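## How to check a verse before you repeat it

I don't trust a quoted verse until I've read what surrounds it, and I'd say the same to anyone at Domcombe who got one in a forwarded email.

1. Find the verse and read 12 verses either side.
2. Write down who is speaking, and to whom. Job's friends say plenty that God later rebukes.
3. Compare 3 translations. If the point only works in one, drop it.
4. Leave commentaries for last – they tend to agree with whoever bought them.

Allow 30 minutes. A study Bible's footnotes are opinion too, however small the print.

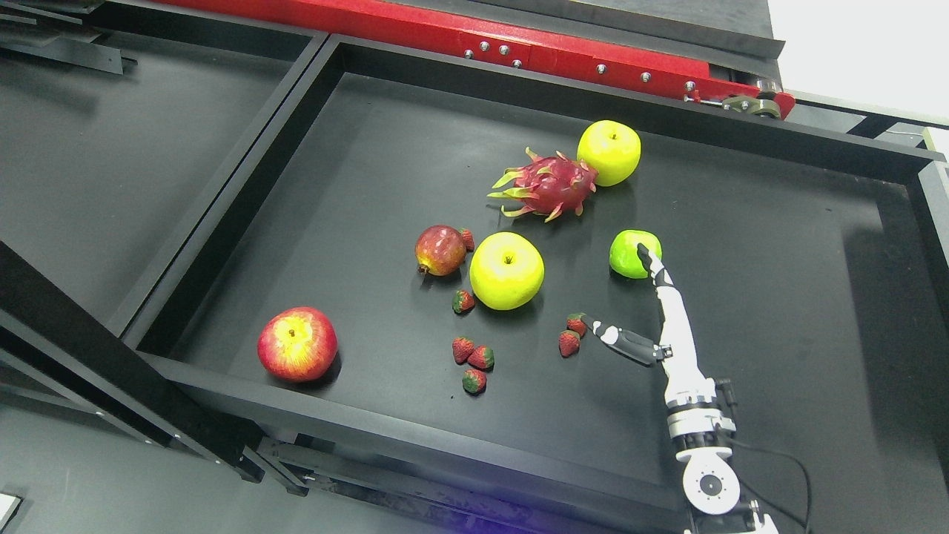
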